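Operations Manual > Garment Handling > Section 7: Working at the Hanging Station
9 February 2022
By Solange Baudry, Operations Documentation, Ladik
Reading time: 4 minutes

7. Working at the Hanging Station

7.1 Scope

This section applies to all staff assigned to the hanging station at the Cunthorpe returns site. It covers the start of a shift, the loading of garments, stoppages, and handover. Inspection and grading remain a manual task and are covered in Section 6. Cleaning of the station is covered in Section 9.

The station has two arms working over a white tabletop, with a clothing rack on the right side. One operator is assigned to each station. The operator loads garments, keeps the rack supplied with hangers, and decides what is done with any garment the arms cannot handle. That decision may not be passed to the shift scheduler or overridden from the Lokex screen.

7.2 Before the shift

1. Sign in at the station screen with your own badge. Do not work under a colleague's sign-in, even for a short break.
2. Read the handover notes from the previous shift.
3. Confirm that both arms are in the rest position and that the screen shows HOLD.
4. Check that the cables on both arms are fastened to the links and can move freely. Report a missing cable tie before starting.
5. Place the hangers on the rail, close together at the rear end.
6. Check that both feet of the rack are seated. The rack must not rock when pressed lightly by hand.

CAUTION: Do not reach over the tabletop unless the screen shows HOLD. A still arm is not necessarily a stopped arm.

7.3 Loading a garment

1. Take one garment from the inspection cart. A cart holds up to 18 garments.
2. Empty the pockets and close any long zipper.
3. Lay the garment on the left half of the tabletop. It does not need to be folded or smoothed out.
4. Keep the area between the garment and the right arm clear.
5. Step back behind the floor line and press RUN.
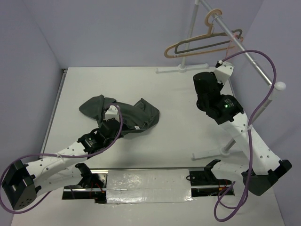
Ginette Gautier asked during the trial period whether operators would still be measured on garments per hour, given that the pace was no longer theirs to set. They are not. The individual hourly target was withdrawn for this station in April, and output is now recorded for the station as a whole. Supervisors may not use station output in a personal review.

NOTE: Hooded and lined garments take longer than shirts. A slow cycle is not a fault and does not need to be reported.

7.4 During the cycle

Remain within sight of the station. You may prepare the next garment on the side bench, but you may not grade garments for another station while the arms are running – this would count as two assignments, and the staffing agreement allows one.

Watch in particular for the following:

– a sleeve or drawstring caught on the rack
– a gripper closing with fabric folded under it
– a hanger that swings into an arm or cable
– a garment sliding toward the edge of the table

If any of these occurs, press HOLD. No approval is needed, and stops are not counted against the operator.
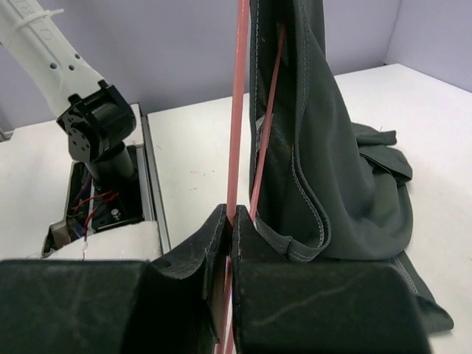 Figure 2. Gripper fingertips closed, with the garment at the tabletop.

7.5 Freeing a caught garment

1. Press HOLD and wait for the tone.
2. Select OPEN GRIPPER for the arm concerned. Support the garment with one hand as the fingers part.
3. Lift the garment clear. Do not pull it against a closed gripper.
4. Look over the fabric and stitching. If there is damage, attach a blue tag and set the garment aside.
5. Check the fingertips for thread or lint. Remove what you find with the brush, not with your fingernails.
6. Return the garment to the table, or hang it by hand. Either choice is acceptable.
7. Enter the stop on the screen under code 815, with a few words on what happened.

CAUTION: Never move an arm by hand to free a garment. If the gripper does not open, leave the station on HOLD and call the technician on duty.

7.6 Rotation and rest

Watching the station is tiring in a different way from hanging by hand. An operator may work at it for no more than two hours at a time and then moves to inspection, packing, or the front desk. The rotation list is posted by Régis Hervieu at the start of each week. Requests for changes go to him in writing.

Staff who worked on the former manual hanging line keep their grade and pay on moving to this station. Anyone who has not completed the station course may observe but may not press RUN. Course places are booked through Aisling Sheehan.

7.7 Handover

1. Finish the current garment and press HOLD.
2. Write down any garment type that caused repeated stops, even if you have no explanation for it.
3. Show the incoming operator any blue-tagged items.
4. Sign out. The incoming operator then begins at 7.2, step 1.

Questions about this section should be sent to Solène Lemaire at the Carrilho office.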